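## 4. Setting Up the Berkota Worm Bin

The Berkota arrives flat, and it would like to stay that way. Set aside an evening.

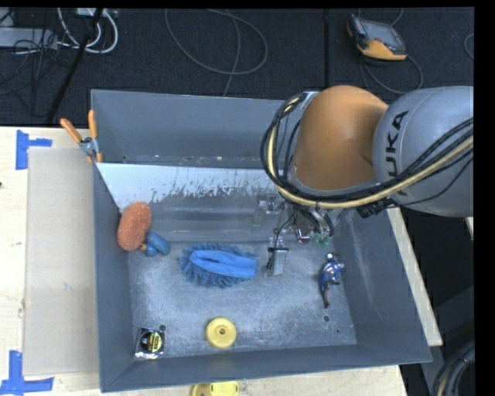 Before you start, choose the spot. Worms dislike sun, vibration and being moved, so the top of the dryer is out, however handy it looked in the store.

1. Snap the four legs into the base. They are identical, whatever the stickers say.
2. Fit the drain tap and hand-tighten it. A wrench will crack the collar, and we sell a great many collars.
3. Soak the coir brick in 5 quarts of water. It swells. Use a bigger bucket than you think.
4. Spread the wet coir in the bottom tray and add two handfuls of garden soil.
5. Tip in the worms (600 in the standard pack) and put the lid on. Leave a light on overhead the first night, or you'll meet some of them in the hallway.
6. Wait 8 days before the first real feeding. They are settling in. They aren't starving, and they aren't sad.

**Note:** Start with a cup of chopped peelings. If last week's cup is still there, the worms have voted.

**Caution:** No citrus, onions, meat or cheese. Mawuli Ansah, who wrote the first edition of this guide, tested cheese so that you don't have to. He has since replaced the rug.

### 4.1 Draining

Open the tap every 19 days and catch the liquid in a jar. Label the jar. Dilute it until it looks like weak tea before giving it to houseplants, and keep it away from the shelf where you store real weak tea.

If the tap runs dry, the bedding is probably too dry as well. Add a splash of water and check again in the morning. For a tap that won't close, see Section 7.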